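4.2 Cancelled tours and the host board's income

The second set of interviews dealt with tours that were called off after tickets had gone on sale. Cricket boards of middling size depend on visiting teams for most of their yearly income, and a single withdrawal can undo several seasons of planning. The Raltodton board, which agreed to open its records for this study, had sold out 38 days of play across three venues when the visiting side withdrew in September. Refunds were paid in full. The board kept none of its broadcast fee, and its contract with the ground operator at Bravgate still required payment for the days on which no cricket was played.

Staff at the board kept a written log of the weeks that followed, and 182 entries from that log were coded for this section. Entries were sorted by the party addressed (sponsor, broadcaster, ground operator, ticket holder) and by whether the matter was closed within the same season. Sponsors were the quickest to settle. Ticket holders were the most numerous but raised few disputes. The ground operators were the slowest, and two of the three claims remained open on 2018-02-28, when access to the log ended. Food waste at the grounds was treated as a separate cost line, as catering orders had been placed before the withdrawal (Figure 3).

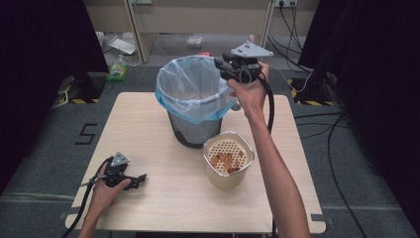 Figure 3. Brown food pieces in a perforated insert, with a lined trash bin behind.

Graham Hollis held that the losses had been overstated, and that a board which signs a ground contract without a withdrawal clause should expect to pay for empty days. In his view the visiting side had acted within the terms of the tour agreement, and the remedy lay in better drafting. Teresa Lis disagreed on the second point. Smaller boards, she argued, are seldom in a position to ask for such a clause, and a ground operator with other tenants has little reason to grant one.

The records give some support to both positions. The tour agreement allowed either side to withdraw on safety grounds without penalty, and the Raltodton board had accepted this wording in two earlier tours. The ground contract, by contrast, was offered on fixed terms. A request to amend it was made in writing and declined within the week.

A further matter concerns the players. Domestic matches were moved into the vacant dates, but match fees at that level are lower, and contracted players received no make-up payment. The effect on selection is taken up in Section 4.3.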